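Imico公開デー(11月)行ってきた人いる? 双腕のデモについて

1 :tetsubin_k
先週のImicoの公開デー、平日なのに有休取って行ってきました! 目当てはNernettiの双腕デモです。

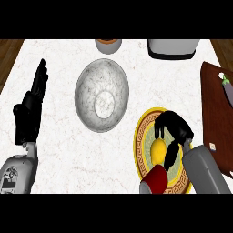

で、最初に解説の人が15分くらい話して、そのあとシミュレーターの画面を前の大きいモニターに出しっぱなしにして、質問しながら見ていいよっていう流れでした。台所のカウンターで果物を片付ける課題だそうで、レモンを皿から真ん中のボウルに移すのがお題。指の長い黒いハンドが上からかぶさっていくところ、思わず前のめりになりました。
整理券は274番。午前の回に入れたのは運がよかったです。行った人、感想ください〜

2 :nasu_to_miso
行きました! 私は午後の回です。
レモンのすぐそばに赤い円筒っぽいのがあるじゃないですか、コップかな? あれに指が当たらないかずっとハラハラしてました(笑) 長い指がかなり近くを通るんですよね。
あと個人的にはまな板の上のナスが気になって気になって。午後の回ではナスの課題はやらずじまいでした。残念。

3 :gozen3ji
うーん、自分は正直がっかりした側です。
公開デーって言われたら実機が動くのを見たいわけで、CGのデモなら家で動画を見てるのと変わらなくないですか。片道2時間かけて行ったんですけど……。Gaziのブースは小さいアームだけど実機を触らせてくれたので、そっちのほうがずっと楽しかったです。

4 :tetsubin_k
>>3
気持ちはわかります。ただ案内のページには「シミュレーション中心」って書いてありましたよ。下のほうに小さい字で、ですけど。
自分は学習の途中の話が聞けたので満足です。解説の人いわく、この課題は物の置き方を変えながら1382回まわしたそうで、そんなの実機でやったらハンドがもたないですよね。

5 :gozen3ji
>>4
小さい字は見落としてました、すみません。
でも1382回って多いんですか? もう二桁くらい上かと思ってた。成功率も質問したけど、その場では数字が出てこなかったし。

6 :hidarite_club
横から失礼。私が気になったのは左手のほうです。
右手がレモンに行ってるとき、左手は指をそろえて上に向けて、手のひらを開いたみたいな形で浮いてるだけなんですよ。双腕って言うならボウルを押さえるとか皿を支えるとか、やることあるでしょう。

7 :nasu_to_miso
>>6
あー、それ私も思いました! 横断歩道で手を上げてる子みたいでかわいかったですけどね。
同じ質問をした人が午後にもいて、片手で足りる課題のときは待機姿勢にしておくって答えでした。両手を使う課題は別に3つあるそうです。

8 :hidarite_club
>>7
なるほど、ありがとうございます。じゃあその3つを見せてほしかったなあ。

9 :plamo_oji
皿の柄がやたら凝ってませんでした? 黄色い縁にラーメン丼みたいなぐるぐる。ボウルも石みたいなまだら模様で、カウンターも白い大理石だし、うちの台所より確実に高い。
本筋じゃなくてすまん。

10 :tetsubin_k
>>9
わかる(笑) 柄のある皿だと認識が難しくなるのか聞こうと思ってて、時間切れでした。次に行く人がいたら代わりに聞いてきてください!

11 :gozen3ji
次はPlaritzの見学会に申し込みました。今度は案内を最後まで読んで、実機ありなのを確認済みです。
文句ばかりになっちゃったけど、解説の人の話自体は面白かったですよ。

12 :nasu_to_miso
>>11
Plaritz、私も申し込もうか迷ってます。まだ空きありました?

13 :gozen3ji
>>12
昨日の夜の時点で午前は満席、午後はまだ取れました。お早めに。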